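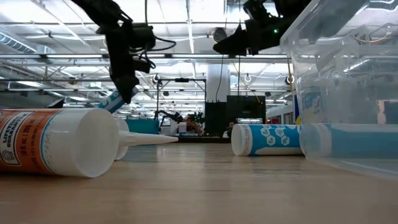 Gevell two-arm kitting cell: notes from the bench

Sullico has opened orders for the Gevell, a tabletop cell with two arms aimed at shops that pack mixed small goods in short runs. We have had a unit on loan at Grønli since May. The work so far has been tube handling: caulk tubes picked from a bare wooden tabletop and placed in a clear plastic bin.

Caulk is a fair test for this class of machine. The body is a plain cylinder that rolls if touched off center, the nozzle sticks out well past the end, and the weight shifts as the tube is tilted. Our stock mixes two label designs, one orange and white, marked 10 fl oz, and the other blue and white. The vendor's stock vision model separated the two on the first day without retraining.

What ships

The base kit has both arms, two grippers, a fixed camera on a post, the controller and a license for one seat of Vatwood, the task software. Cables run outside the arm housings. This makes a swap quick but leaves loops that can catch on tall bins. Plan on tying them back before running anything near full reach.

Setup

Mounting and calibration took two people one afternoon. The calibration routine wants a flat, matte surface and complained twice about glare from our overhead lights. Lowering the camera cured it, at the cost of a shallower view of the table. At that height the bin wall distorts whatever lies behind it, and the software tends to skip tubes it sees only through the plastic. Moving the bin farther to the side is the simple fix.

Results

We logged 100 picks in the last session. Of those, 13 needed a second try, most of them on tubes lying end to end, where the fingers had too little room to close. Drops were rare and came from grips set too near the nozzle. Cycle time was up to 50 percent longer when the tube had to be turned to clear the bin wall. Using the second arm to hold the bin steady helped more than any change in grip force.

Weak points

The pick editor does not save grip offsets per item, only per task, so a mixed run has to be split or run on a compromise value. Error messages are short and the manual does not list them all. Kjell Fagerlund at Sullico has confirmed that per-item offsets are planned for the next software release but would not commit to a date.

Availability

The cell is sold outright or on a 2-year lease with service included. Spare finger pads are a separate line item and wear faster than the manual suggests on ribbed caps. Grønli will run an open bench session on Wed 5 July for members who want to bring their own parts. Items should fit in one hand and be sealed. Sign up at the front desk.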